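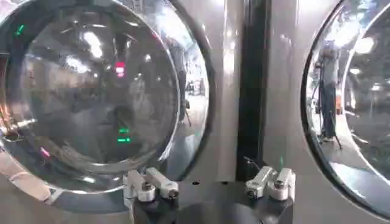
How much does a wash cost in Tadby now? Two dollars a load before 9 in the morning, and whatever it used to be for the rest of the day.

The new early rate started in November at the Molero laundromat on Tellach Street, which is hoping to thin out the evening crowd. Evening regulars have responded by continuing to come in the evening, with strong opinions about mornings. 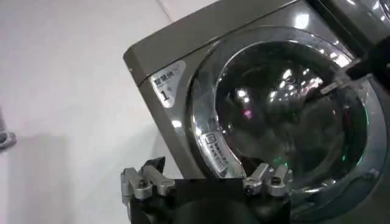 Socks still at large

The lost-sock shelf, emptied twice a year, gave up 969 socks at the last clearing. Only 20 went home. The rest are on their way to a rag dealer, who takes them by weight and is said to be unmoved by patterns.

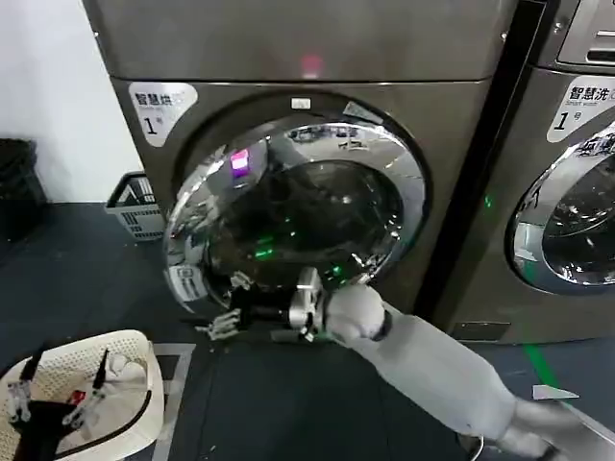 Dumplings next door

Lưu, the lunch counter across the parking lot, has added a "spin cycle special" of soup and dumplings, timed to last about as long as a load. Diners report that it lasts four minutes. 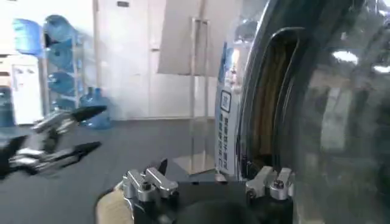 Can you leave a load and pick it up later? Staff will move finished clothes to the folding table after a short grace period, and they fold the way everyone's older brother folds.

The early rate runs through the end of winter.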